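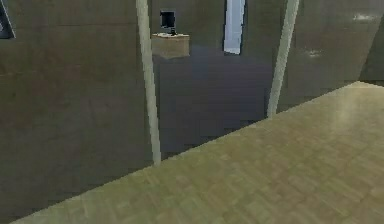
## Condori cell: sim copy is back up, please read before you log in

Sep 22, 2026 – quick one from the cell group, going out before the shift change.

The simulated Condori cell loads again. Wilmer rebuilt the room file from the December backup and then redid the cameras by hand, one at a time. Low-res textures for now, so expect the parquet top to look blurry and the walls to be mostly dark gray. Monitor and desk at the back of the room are where they should be. Two pale poles in the middle distance, leave them alone. They are our reference for the camera yaw and if somebody nudges one we get to do all of it over.

What went wrong, short version. The Jillberg update changed the unit setting on import. Table came in at the wrong scale, arm base did not, so every taught point was off and the arm was trying to reach through the top. Mercedes caught it on the first dry run. Nothing got sent to the real cell.

What was done:

- unit setting locked in the project file (ask Zoila if you need it changed, don't just change it)
- table origin moved back to the near left corner
- all 15 taught points checked against the paper sheet, three re-taught
- collision padding put back on, it had been off since spring apparently
- approach speed capped at 300 mm/s in sim and on the floor, same number both places

Still open. Safe height above the table. The old value was 700 mm, and Nilton thinks thats too high for the new gripper and wastes time on every cycle. Maysoun wants it left until the cable run is redone. Leave it at 700 until you hear otherwise.

Turn on edge outlines when you check the table, View menu, second from the bottom. White dashes, and with them on you can see exactly where the blue-gray slab ends. Do the corner by the wall first. Then check that the gray rod with the blue cap stands clear of the slab's right edge.

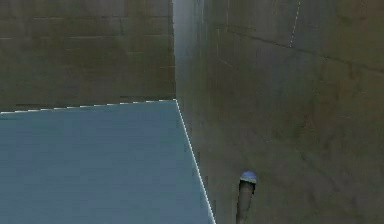 If the numbers don't match the sheet, stop and write it in the log – don't drag the slab to make it fit. Somebody did that last time and we spent most of a morning finding it.

Order for a restart, same as always:

1. Load the room, then the table, then the arm. Not all together.
2. Home the arm.
3. Outlines on, check corners.
4. Run the short path at quarter speed.
5. Save under a new name with your initals.

Real cell gets its grease and belt check this week too. Zoila has the kit from Flukance, two cartridges, and the belt tension gauge is back from Zoltdale with a fresh sticker on it. Wilmer will lock out the cell while she's in there, so sim only during that time. Sign-up is on the door.

Questions to Mercedes. She's on early shift through the end of the month, after that try Nilton.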